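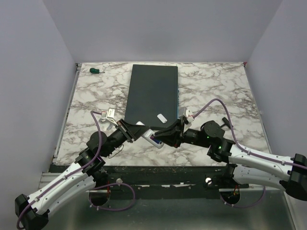
FOOD & FESTIVALS

Risulik is the soup we eat at home on the last evening of February. My grandmother made it with barley, sour cabbage and smoked plums.

Soak 70 g of barley overnight. Next day cook it slowly with 2 onions – no salt yet, the cabbage brings enough.

In Homska they add dill. In my village we never did, but I like the colour and the flavour it gives.

I buy the plums at Stekari, they are dearer now. Any smoked prune will do.

Eat it with dark bread. Next time I write about the honey buns.

7 May 2019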